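Tops, legs and walls: what a shared workroom asks of its furniture

Interiors and Fittings

A workroom that serves several kinds of task is harder to furnish than an office. An office desk carries a screen, a keyboard and a pair of forearms. A worktable in a shared room may carry clamped equipment in the morning and paperwork in the afternoon, and it has to be reachable from more than one side. The room at Jimholm was fitted out on a modest budget, mostly from stock parts, and the choices made there are ordinary enough to be useful to anyone planning something similar.

The main table has a wooden top in a light walnut tone on grey metal legs. Tables of this type are sold by the top and the leg set separately. The order of decisions matters. The height comes first, then the leg, and the top last, although most buyers start with the colour of the wood.

Height at Jimholm was settled by standing people at a trestle and raising it on offcuts until small parts could be handled without stooping. The result was then checked against the chairs already in the building. A table used both seated and standing will be slightly wrong for both, and the usual compromise is to favour whichever use involves the finer work.

Leg position is the next point. Legs set close to the corners give stability under side loads and leave the long edge clear. Legs set further in allow equipment to be clamped at the corners but make the ends livelier when something heavy is put down there. Leg sets from Zulleo, which were used in the trial, have slotted mounting plates, and the legs can be shifted along the underside by up to 15 centimetres before the top is finally screwed down. That range was enough to get the feet away from a floor socket.

A medium-toned top suits this sort of room. Small coloured items, such as the purple and yellow toy block used on the table, stand out against it, and it reflects less of the overhead lighting than a white top would. Positions are marked out directly on the surface with tape. Tape is cheap and can be moved, though on an oiled finish it should be lifted slowly and at a low angle. 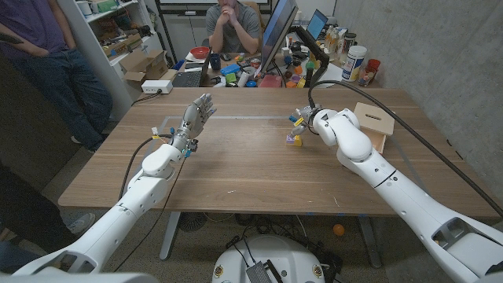 Can a wooden worktable be oiled instead of lacquered if it is going to be used every day?

Oil is suitable for daily use provided the top is re-coated when it starts to look dull, and a scratched patch can be sanded and oiled locally without touching the remainder. Lacquer needs less attention but is difficult to repair in one spot.

Storage on the table itself should be kept small. The slotted wooden box is a sensible pattern: a light body, a narrow rectangular opening in the lid, and a footprint that takes very little of the working area. Boxes of this kind are easily made in a school workshop or bought from a joinery. For the comparison in this article, Brzozowska supplied a batch in two sizes. The smaller was stable enough in use. The larger tended to become a store for pencils.

A slot cut across the grain is weaker at its ends than one cut along it. If the lid is solid wood, the ends of the slot should be rounded with a small drill before the straight cuts are made. Square corners look neater on the day and are where splits begin.

Underneath the table

The space below a worktable is rarely drawn on the plan and fills up first. Cables arrive from the floor and from the wall, a fan is pushed under where there is room for it, and small things roll in from elsewhere. At Jimholm there is a round black floor fan under the middle of the table, in among the cables, and an orange ball by one of the legs.

Two methods of cable support were considered. A wire tray fixed beneath the top keeps the floor clear for sweeping, but every change means kneeling. A fabric channel with a hook-and-loop closure, the type sold by Dremari, can be opened from a chair. The fabric channel sags after a time when heavy plugs are put inside it, so power adaptors are better screwed to the underside on their own brackets. Neither method copes well with cables that must move with equipment on the table. Those need slack, and slack should be given a defined loop above the floor with a clip at each end.

A fan on the floor should have clear space on its intake side. If loose cable is close by, it should be tied back before the fan is switched on.

Screens and desks at the far end

The desk beyond the table is an ordinary one and has the clutter of an ordinary one. The screen there is mounted on a black monitor arm, with an open laptop further along. An arm frees the area a stand would occupy and lets the screen be turned for someone at the side of the desk.

Monitor arms are chosen by the weight of the screen, which is printed on the label at the back and excludes the original stand. The arm tested for this article was rated at 8 kilograms. With a screen well below that figure the spring has to be slackened, or the screen will drift upwards after it is let go. The adjustment is a single hex bolt. It should be made with the arm horizontal and the screen attached.

Clamp fixings mark soft wood. A piece of hardboard or thick card between the clamp and the underside of the desk spreads the load, and is worth fitting even where the manufacturer supplies a rubber pad.
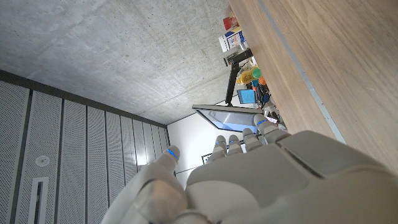 Page last changed: February 16, 2026

Walls and ceiling

The ceiling is bare grey concrete with the formwork marks left showing. Concrete reflects speech efficiently, and a room with a hard ceiling and hard tabletops will sound harsh unless something is done on the walls. White perforated panels, set in tall strips with dark grey seams, cover one wall.

Perforated panels work by letting sound pass through the holes into a cavity or an absorbent backing. The depth of that space decides how low in pitch the absorption reaches. A shallow cavity deals with consonants and the clatter of small objects, and does little for the hum of ventilation. Where there is room to bring the panel forward, the extra depth is usually a better use of money than a more expensive panel.

Painting is the common mistake. A roller loaded with emulsion will close small perforations and the panel then behaves as a plain board. If the colour must be changed, a thin sprayed coat is the safer method, tried first on a spare strip.

Openings for vents and round ceiling or wall fittings should be set out before the first strip goes up. Moving the starting seam by a few centimetres often brings a vent into the middle of a strip, and the cutting is then simple. A framed opening hides a slightly rough cut.

Plain wall has its uses too. A section left unpanelled takes pictures, hooks and a whiteboard without special fixings. At Jimholm the plain section is white, with a small dark picture frame on it.

Order of work

Panels go up before the furniture comes in. In January the Jimholm fitters allowed 11 working days for a room of this type, including drying time for the oiled tops, and the tables were assembled last. Tops should be stored flat in the room for a couple of days before the legs are attached. Screw holes are drilled after that, with a depth stop on the bit.

Leg bolts should be tightened again after the first month of use.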